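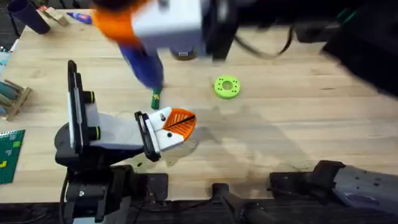 My son won't eat lunch at school but is starving by 3:30

Posted by Pramila Mishra, 2023-04-08
Filed under: Food and Eating, School Age

My son is in Grade 1 and has stopped eating most of what I pack. The sandwich comes home with one bite out of it, the carrots are untouched, and he has eaten the crackers. By the time we get home he is in tears from hunger and goes through half the pantry, then isn't interested in supper.

He eats a decent breakfast, usually oatmeal or toast with peanut butter. The school is nut-free so he can't have that at lunch, and he says other sandwiches are "too wet". They get 30 minutes for lunch, but that includes lining up to wash hands and getting into coats for recess. His teacher says he talks the whole time.

I've tried a Bruvlow thermos with pasta, and he told me he couldn't open it and didn't want to ask. My mother-in-law thinks I should send the same sandwich until he gives in. My husband thinks we should just send crackers and cheese and be done with it. I don't love either idea. His weight was fine at his last checkup in October.

What do you pack for a kid like this, and what do you do about the after-school meltdown?

Replies

Benedicta Lamptey
Member, Teludau Parents board

My middle one was the same in Grade 1. What helped was making lunch smaller. I was packing what I thought he should eat in a day, and he'd open the box, see all of it and close it again. Now it's half a sandwich or a few rolled-up slices of turkey, some cucumber, a bit of fruit cut up, and something dry like crackers or pretzels. If it comes home empty for a week I add to it.

For the wet sandwich problem, leave out the mayo and tomato and use a bagel, a pita or a tortilla. Butter or cream cheese right to the edges keeps the bread from going soggy. You could also pack the pieces separately and let him put them together. Mine ate plain cheese, plain ham and plain bun for most of a year and would not touch them stacked.

Practise with the containers on a weekend. Have him sit at the kitchen table with the lunch bag zipped up and open everything himself, including the yogurt tube. We found out my son couldn't do three of the five lids I was sending. With a thermos, the lid gets harder to turn as the food cools, so do the practice run with hot pasta in it and wait a few hours. We ended up with a wide one from Zivmont that has a flip tab, but any kind he can manage is fine.

After school I stopped calling it a snack. He gets the rest of his lunch if it kept cold, plus something filling like a boiled egg, leftover chicken and rice, or a bowl of soup. Then supper is smaller and I don't worry about it. A kid who eats a real meal at 3:30 and picks at supper at 6 has still eaten. I do put it on a plate at the table, so it doesn't turn into grazing until bedtime.

I wouldn't send the same sandwich until he gives in. We tried that with the oldest and all we got was a very good liar who knew where the garbage can was.

Kwabena Boateng

just send the crackers and cheese. there's protein in it, he's 6, he'll be fine

Leire Robles
Member

I'd add a couple of things to what Benedicta wrote.

Ask the teacher whether they eat before or after recess. At our school, Bassey Road, they switched to playing first and my daughter started finishing her lunch within the week. Parent council had been asking for that for ages. If your school eats first, you may not be able to change it, but then the morning snack matters more. I put the filling food in the snack slot — cheese, a muffin made with eggs and oats, cold pizza — and let lunch be the lighter one.

Also try not to go through the lunch bag in front of him as soon as he's in the door. I used to do that and comment on what was left. Now I empty it after he's in bed. He can still tell you what he liked if you ask at some other time.

If he starts dropping foods he used to eat at home as well, or seems tired all the time, mention it to your family doctor. They can refer you to a dietitian. The one we saw was practical and didn't make either of us feel bad about crackers.

Pramila Mishra

Thank you all. We did the lid test this morning and he couldn't open the thermos or the fruit container. Going to try the bagel on Tuesday and have soup ready when he gets home.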